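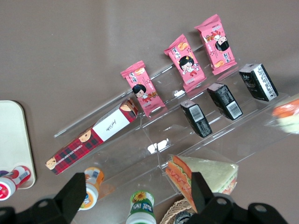 Snacks, sandwiches and the clear stepped stand, from the gripper's side of things.

7 January 2020

Budget day! Gisela Albers wants my equipment list by Friday and I've been fiddling with it since before Christmas. The big one is still the second arm. Kuhlmann quoted for one in December, then Flikgate came in almost 26 per cent cheaper, but with no gripper fingers and a 43-day wait on parts (grrr). Lai-ching reckons we go Kuhlmann and trim the rest.

So what's the rest? Another tiered acrylic stand, definitely – I'd like one at each bench. Softer fingertips, because I worry about the wrapped sandwiches. And a proper grocery allowance! I've been putting pink snack packets and drinks on my own card, and the plaid box wasn't cheap either. I've pencilled in four months of shopping and I'll see if Gisela's eyebrows go up.

Still have to ring Grastthorpe about freight. Tomorrow, after a coffee.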